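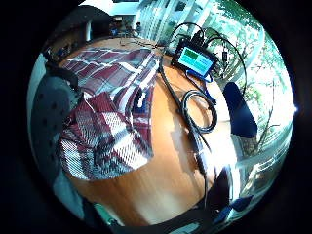
Paño de cuadros por doblar, cable negro por el centro de la mesa y el sobrante enrollado a su derecha.

Trucos y normas para enseñar a doblar trapos a una pinza (y conservar la mesa)

Doblar un paño de cocina es algo que cualquier adulto hace mal en cuatro segundos. Enseñárselo a un robot lleva bastante más y exige una disciplina doméstica que en mi casa no habíamos conocido hasta ahora. Las normas que siguen salieron de la hoja que cuelga en el taller Akyol, la 708, a la que he ido añadiendo apuntes con bolígrafo. Valen para grabar demostraciones con la pinza de mano y también para los días en que el brazo trabaja solo y uno se limita a mirarlo con cara de suegra.

La mesa

Mejor una mesa con el tablero liso y la altura de siempre. La mía mide 74 centímetros y no pienso serrarla por la ciencia. Límpiela con un paño apenas húmedo y séquela después: la tela se agarra a los restos de mermelada y el robot aprende que doblar consiste en dar tirones. Si el tablero brilla, olvídese de la cera durante una temporada.

Retire lo que no participe en la tarea. Tazas, llaves, el frutero, la correspondencia del banco. Lo que se quede, que se quede en el mismo sitio durante toda la sesión, porque mover la taza a media tarde y devolverla «más o menos donde estaba» es el origen de muchas discusiones técnicas y de alguna conyugal.

Los cables

El cable de trabajo, a un lado de la tela y nunca por debajo. Una pinza que cierra sobre un paño con un cable dentro dobla las dos cosas con idéntico entusiasmo. Deje holgura suficiente para llegar a la esquina más lejana sin estirar el conector; ensaye el recorrido con la pinza abierta antes de empezar a grabar.

El sobrante se enrolla en vueltas amplias y se deja donde no lo arrastre la manga. Nada de atarlo con el alambre de la bolsa del pan, que raya la madera y acaba en el suelo, donde lo encuentra el perro. Una tira de velcro cuesta poco y se pierde igual de rápido, pero por lo menos no pincha.

Si algún cable tiene que bajar al suelo, que lo haga pegado a una pata. El manual de Sorovance pide dejar libre un paso de 50 centímetros alrededor de la mesa. En mi comedor eso supone sacar dos sillas al pasillo y entrar de lado a por el azúcar. Cúmplalo de todos modos.

La pantalla

Colóquela de manera que se lea de un vistazo, sin soltar la pinza y sin estirar el cuello sobre la tela. Antes de cada tanda compruebe que los conectores están metidos hasta el fondo. Yo grabé una mañana entera, muy inspirado, con uno a medio encajar. Fueron las mejores dobladas de mi vida y no queda constancia de ninguna.

Apague los avisos sonoros si hay gente trabajando cerca. Déjelos encendidos si la gente que hay cerca es la que siempre pregunta si ya se puede poner la mesa.

La luz

El sol directo mancha de blanco la madera y convierte un cuadro claro en ausencia de cuadro. Junto a un ventanal conviene correr la cortina o girar la mesa antes de empezar, y luego no volver a tocarla hasta terminar la tanda. Cuando quiera variar la luz a propósito, apúntelo. En diciembre, a las cuatro de la tarde, la luz varía por iniciativa propia.

La tela

Los paños de cuadros se prestan bien: el dibujo ayuda a ver si los bordes casan y delata las trampas. Alterne con alguno liso para que el aparato no se acostumbre a lo fácil.

Arrugue la prenda de verdad entre una demostración y la siguiente. Cójala por el centro, levántela y suéltela. La tentación de dejarla medio colocada – con una esquinita mirando hacia uno, como quien no quiere la cosa – es grande, y produce robots que solo saben doblar ropa ya doblada. En casa de eso andamos sobrados.

Lave la tela sin suavizante y no la planche. Si después de 200 dobleces ha cogido la raya, pásela al cajón de cocina y saque otra.

Las manos

Guante ajustado, sin hilos sueltos ni puños que cuelguen. Anillos y pulseras, al platito de la entrada. La otra mano se mantiene lejos de la boca de la pinza, incluso cuando hay una pelusa que quitar. Sobre todo entonces.

Mueva la herramienta despacio y a ritmo parejo. Si falla un agarre, abra, retroceda y vuelva a intentarlo; los tropiezos bien corregidos se guardan. Los tropiezos con palabrota también se guardan, aunque Flida, el programa que usamos para ordenar las tomas, permite quitar el sonido. Pregúnteme cuántas veces lo he usado.

Las personas

Quien vaya a pasar por detrás tiene que saber que se está grabando antes de pasar. Un cartel en la puerta funciona mejor que un grito. Al que no quiera salir no se le discute: se espera a que termine su café o se borra la toma. Y las sillas que hagan falta para trabajar, apartadas del tablero lo justo para no enganchar el codo.

Cuando el brazo Levstead trabaja solo

Parada de emergencia a mano y probada ese mismo día, con el brazo en movimiento lento y sin tela. Nadie mete los dedos para «ayudarle» con la última esquina. Si el paño se le cae, se para, se recoge y se arranca otra vez. Niños y gatos, fuera de la habitación; los cuñados pueden quedarse detrás de la línea de cinta.

Al acabar, primero se para el programa, luego se corta la corriente y por último se desenchufa lo demás, tirando del conector y no del cable. Los guantes se cuelgan abiertos. Los míos estuvieron una semana hechos una bola en el cajón de los manteles y hubo que lavar también los manteles, que doblé yo, a mano, bastante mal.

Contacto | Aviso legal | © Trucos de mesa y taller. Todos los derechos reservados | Volver arriba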